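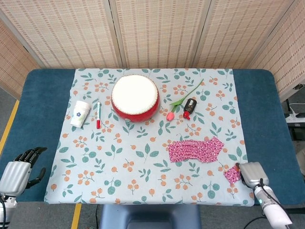

Small Things on a Flowered Cloth

Welcome to my gallery page. My name is Vlasta Dimitriou, and I keep here the pictures from the sorting table in the Milero rooms in Inddale. In March we went through the boxes which had been standing in the back since the old craft club moved away. I have written a line or two for each thing, so people from the club can tell me if they recognize something of theirs.

The tablecloth is one of my favorites. It has green leaves on thin stems and little peach-orange berries, on a pale color between blue and gray. I would like to find the same print again, but the shop in Inddale does not have it anymore.

The drum

Red and shiny, with a flat white top and a row of small gold-colored studs on the rim. Ross Baird remembers a drum like it from the children's music afternoons, when he was responsible for the singing. He asked me to put it first on the list, so I did.

If you have children in the house, please think about where you will keep a drum. I speak from experience — my sister's boy had one in the room under mine for a whole winter.

The tulip

An artificial one, with a closed bloom between pink and red and a long green stem. We had many flowers of this kind for the spring window. If you know which box the others went into, please write to me.

The pink knitting

I have received the most letters about the knitting. There are two pieces, and the large one has a bumpy texture like crochet, in pink, magenta and white. The shape is not regular, it is wider on one end.

A lady from Leinonen Street wrote that it could be the beginning of a scarf. Ross thinks it was for trying out stitches. I do not knit very well myself and I will not decide between them. I would be glad if somebody wanted to continue it, and I can also offer 4 balls of pink wool which came from another box. They are not exactly the same shade.

The paper cup

White, with a dark blue flower on the side and some light greenish leaves. In the club we used paper cups for beads and buttons more than for drinking. I like the flower very much and I am thinking to copy it for the cover of our next program.

The marker pen

It has a white barrel, a thin green band and a red cap. All pens go into the drawer by the door, where everybody can take one for writing labels.

The little black bottle

Small, black, with a red cap and a label. Bottles I always put to one side until I have read the label with my good glasses, and I ask the helpers to do the same.

How to ask for something

Write to me with the name of the thing as it stands on this page. Larger items can be collected at the side entrance on Sokel Lane, where there is a ramp. Please bring your own bag, and ring the bell two times, it is not very loud.

Vlasta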